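How I Clean and Store My Woven Baskets

I own too many baskets. There are 52 in the house at last tally, and before you picture a cute farmhouse with bread on the counter, most of mine are plain rectangular ones that hold socks, mail, dog leashes and batteries. They work hard and they get gross. Dust settles into every little gap, crumbs wedge themselves in the corners, and if one has been living on top of the fridge it picks up that sticky film we all pretend isn't there.

So twice a year (I do it in August and again after the holidays) I empty them, wash the ones that can be washed, and put the spare ones away so they don't end up squashed in the bottom of a closet. My friend Bontu Jemal got me started on this when she helped me move, and I've changed her method a bit since, mostly because she's far more patient with a toothbrush than I am.

What you need

A vacuum with a brush attachment
A soft paintbrush, an inch or two wide
An old toothbrush
Dish soap, any kind
A bowl or bucket of lukewarm water
4 old towels
Somewhere airy to dry things

I've tried the fancy stuff too. I bought a bottle of Clilar basket spray and it smelled lovely and did the same job as dish soap. Use it if you have it!

Step 1: Figure out what yours are made of

Please don't skip this, I ruined a really nice one that way. Real wicker and other natural fibers (willow, seagrass, water hyacinth and so on) can take a quick wipe, but they don't want a bath. Plastic or resin weaves are much tougher, and you can rinse most of them in the sink.

If you're not sure, look at a cut end, usually tucked away on the underside. Natural material tends to look fibrous or woody there, and plastic looks smooth and the same all the way through. Feel along a strand, too. If it's perfectly even for its whole length, it's probably synthetic. Still stumped? Treat it like the natural kind.

Step 2: Get the dry dirt out

Take the basket outside, flip it over and smack the bottom with your hand. You will be horrified. Then vacuum the inside with the brush attachment, going along the weave first and then across it. Turn it upside down and do the outside as well.

For the rim and the corners I use the paintbrush. Twisted or braided rims are the worst for dust, so work the bristles down between the cords and follow the direction of the twist. Be gentle near anything that's already fraying.

Step 3: Wash

For natural baskets, squeeze a cloth out in soapy water until it's barely damp, wipe a section, then go over it with a second cloth and clean water. Don't let water pool in the base.

For synthetic ones, a squirt of dish soap and a scrub with the toothbrush, then rinse under the faucet. Cool or lukewarm is fine, but I stay away from really hot water – it can soften some plastics and then your rectangle isn't a rectangle anymore.

Step 4: Dry, and then dry some more

Pat with a towel, then prop the basket on its side so air can get through. Keep it out of strong sun and away from the heater. I leave the synthetic ones overnight and give the natural ones a full extra day. If you put a damp basket inside another basket you'll get that musty smell, and it takes forever to shift.

While it's drying, check the shape. A natural basket that has gone a little lopsided can sometimes be coaxed back while it's slightly damp. Push the sides where you want them and pack a towel inside to hold them there.

Step 5: Stack the spares

Baskets with sides that flare out are a dream to store, as they drop right into each other. Match the shapes first, then the sizes, and turn them all the same way around. I don't worry about matching colors.
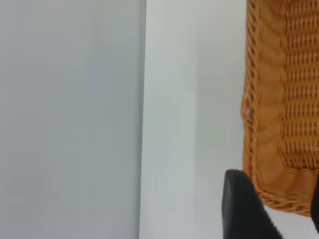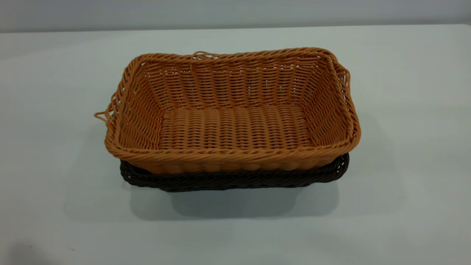

The honey-colored basket, and in the second photo it's stacked on a dark brown one.

Lower the top one in straight down and let it settle by itself. Don't press! If you shove, the rims grab each other and you'll be wrestling them apart next time, which is how strands get snapped. For anything delicate, I lay a sheet of tissue or an old pillowcase in between.

Keep the stacks short. I used to make great big towers in the hall closet and the ones at the bottom spread out and never quite recovered. Sturdiest on the bottom, lightest on top, and nothing else piled on them, even though it's so tempting to toss a couple of scarves in there.

If you haven't got shelf space, you can hang some of the lighter ones on a wide peg or a padded hook. A skinny nail will leave a dent in the rim. Mine go on the Teuber pegs I put up in the laundry room, and they've been fine so far.

A few odds and ends

Loose strand? Tuck the end back under its neighbor with a blunt needle. A tiny dab of clear glue will keep it there.

Squeaky basket? A natural one may be too dry. A light mist of water on the outside helps, then let it dry completely before you fill it.

Musty one? Set it outside in the shade on a breezy afternoon, then leave an open dish of baking soda in it for a day or two. I've had to do that twice with one from the basement, and it's still a little whiffy, so that one holds the gardening gloves now.

Last updated: August

Related posts
Lining a Basket Without Sewing
The Skolthorpe Flea Market: What I Bought and What I Left
Sorting the Linen Closet in One Evening
My Brodthorpe Shelf, One Year Later
Getting Candle Wax Out of Almost Anything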